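Section 3: The waste round

3.1 Before you let it start

Read this section even if the man from Fultel has told you the machine looks after itself. He told us the same. It does the bins on the ground floor at Wosthorpe well enough on most days, and the steps below are what we have learned about the other days.

1. Walk the route. Pick up phone leads, bags and anything with a strap.
2. Push chairs back to where the floor plan shows them. The robot will go round a chair that has moved, but it takes its time.
3. Put a roll of liners in the tray. Use the thin coloured ones from the stores cupboard.
4. Check that both grippers open and close from the panel. If one sticks, stop and ring Babak Bagheri on extension 3554.
5. Select WASTE, then the room, then START.

Note: The brochure promises 40 bins a shift. Do not plan anybody's hours on that figure. We have yet to see it.

3.2 Small baskets

The robot holds the basket in one gripper and the liner in the other. Open-topped baskets are the easiest for it. Emptying them was never the hard part of the job, whatever the sales talk said, and a person can change a liner in the time it takes the arms to line up.

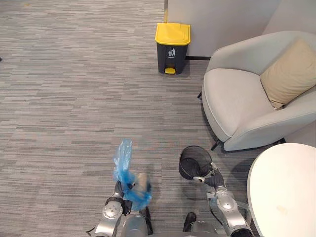 6. Stay out of reach of both arms until the panel shows IDLE.
7. When it has finished, look at the rim. The liner should be folded over all the way round. If it has slipped, fold it by hand and log it as "assisted".
8. Pedal bins stay on the hand round. Leave them off the robot's list.

CAUTION: Do not pull a bag out of a closed gripper. Press HOLD, wait for the tone, then press RELEASE. Eustaquio Tlapale pulled one in January and had a sore wrist for a week.

3.3 If it stops part way

9. Press HOLD and read the message.
10. For GRIP LOST, pick up whatever it has dropped, put it back in its place and press RESUME.
11. If the same message comes up 2 times in one room, end the job and do the room yourself.

3.4 Who does what now

The evening cleaners used to do the bins and go. They now do the bins the robot can't, watch it do the ones it can, and fill in the log. Kristýna Kolář has asked for that watching time to be counted as work on the rota — it is work — and until management answers, write it on your sheet in full.

Please log every assist, however small. The monthly report counts an unlogged assist as a job the robot did alone, and hours are being set from that report.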